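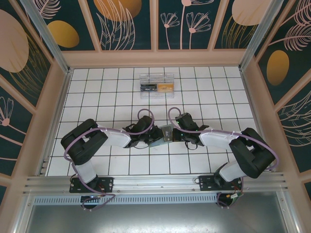
Packed side by side: one of the clear boxes at the back of the tiled bay, with the teal panels behind.

Search the news Enter a word or two Go
Print this page | E-mail to a friend
November
By Gisela Schmieder

Clear boxes on the way at Palter

If you've ever borrowed a parcel of bits from Palter and had to tip the whole lot out on the kitchen table to see what was in it, I have good news. The brown cardboard is going. From this month the lending shop on Bekport harbour is moving its small kits over to clear plastic boxes with see-through lids, and I went down at four in the afternoon to have a nose at the new packing bay.

I should say first that I'm a fan of the place already. I've had a sewing kit, a bicycle puncture kit and a very good set of icing nozzles out of there this year (the nozzles went back late, sorry), and every one of them arrived in a shoebox held shut with a rubber band. It worked, more or less! But Imke Ehlers, who runs the desk, told me that 35 kits came back last winter with something missing, and mostly the borrower hadn't noticed until Imke rang them up.

So the first 80 kits are being repacked. The idea is simple enough. Each packet gets its own side of the box, they lie next to each other and never on top, and you can read the contents through the lid before you carry it home. The one I looked at had a dark packet with black and white on it to the left and an orange one to the right, and I could tell the two apart from the doorway without my glasses, so that's me convinced.

The bay itself is a bit of a treat. I'd expected a trestle table. It's a small enclosed space with a white tiled floor and dark grout, very neat, edged in light wood, and around it are dark teal panels with pink flowers drawn on them in thin lines and some gold shapes here and there. There's a pale pink and gold circle up on the left at the back that I kept looking at. Thư Mai picked the pattern. She says she was looking at plain grey for weeks and it made her want to go home, and then a roll of this turned up at Tanasarn, the decorating place by the station, at the end of its line.

The tiles were her choice too, and they were chosen for finding things. Drop a needle or a little screw on the old carpet and that was the last you saw of it. On white squares it stands out straight away, unless it lands on a grout line, in which case you get down on your knees like everybody else.
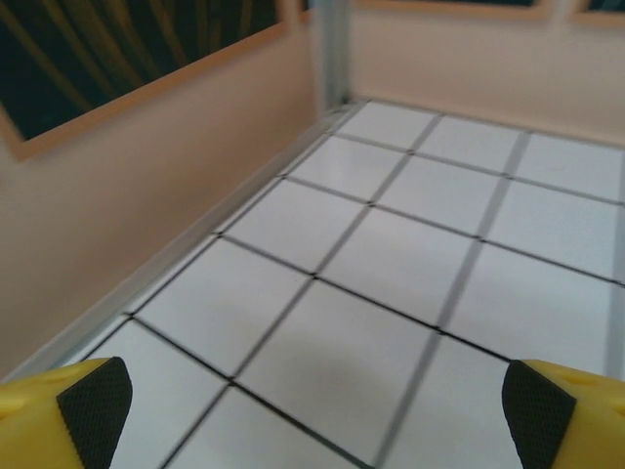

White tiles and dark grout meet the peach side wall, with the wood-framed window opening above.

From lower down you get a different view of the place altogether, all glossy tile and that soft peach colour on the wall. There's a metal strip where the floor meets the wall on the left, and Dénes Jakab is rather proud of it. He fitted the corner post as well, and he told me quite a lot about corner posts, most of which I've forgotten – but he did say the strip is there so that dust and stray bits can't work their way down the join. I like the little window opening best, with its thin wooden surround. Thư Mai wanted somewhere to rest your eyes while you're packing.

The whole job has cost 2,000 euros, boxes included, and the money came from the summer book sale and a gift from Pletia, the shop's landlord. Boxes are numbered on the base, and there'll be a contents card with each kit as well, in case you like a list. I do like a list.

Not everything is moving over. The big kits, such as the wallpapering one and the jam pan set, are staying in their crates, and so is anything with a blade. Torben Baumgart, who looks after the tool side, isn't sure about the clear boxes yet. He thinks they'll scratch, and he'd like to see one after a year in the back of somebody's car. Imke has promised him a look at the worst 10 next November and says they'll talk about it then.

Borrowing works the same as before, so bring your card and something with your address on it. If you've still got one of the old shoeboxes at home, take it back with everything in it and Imke will swap it over while you wait. She'd also like the rubber bands, please.

Print this page | E-mail to a friend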